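Penurell TV Specs: a small dataset of television listings

Hello, and thanks for stopping by! Penurell is a hand-tidied table of 341 television models, with the launch price, screen size, panel type, ports and software version for each one. It grew out of my own shopping trouble — every store page seemed to put the refresh rate somewhere different, and half of them left it out altogether. 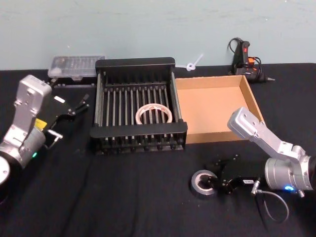
Black cloth on the table, with an arm at either side.

What you get

The main file is models.csv, one row per model. Prices sit in prices.csv, which has 2489 rows, and you can join the two on model_id. There are 13 columns in the main file, and the ones people ask me for most are panel, hdmi_ports and peak_nits. If a maker never published a value, the cell is blank. Please don't read a blank as zero (I did that myself once, and ended up with a very gloomy chart of brightness).

Screen sizes are in inches, measured corner to corner, and weights are in kilograms without the stand. 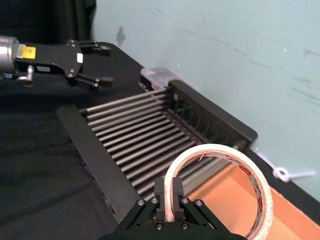

Getting started

Unpack the archive, then run load.py from the top folder. It checks the column names and prints a short report. If you already use Curna for your tables, point it at the same folder and it will pick up both files with no extra setup.

Leaked specs are kept apart in rumors.csv. Rows move over to the main file once a model is on sale, and I clear out anything that has sat there for more than 30 days after its supposed launch.
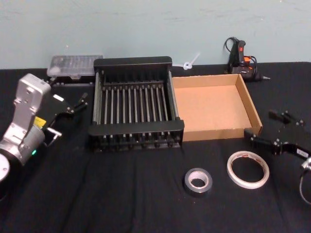 Known gaps

Speaker wattage is patchy, and the Drulov sets from before June still list their old software version. Fixes are very welcome — a link to the maker's own page is a great help.

Last updated 20 October 2020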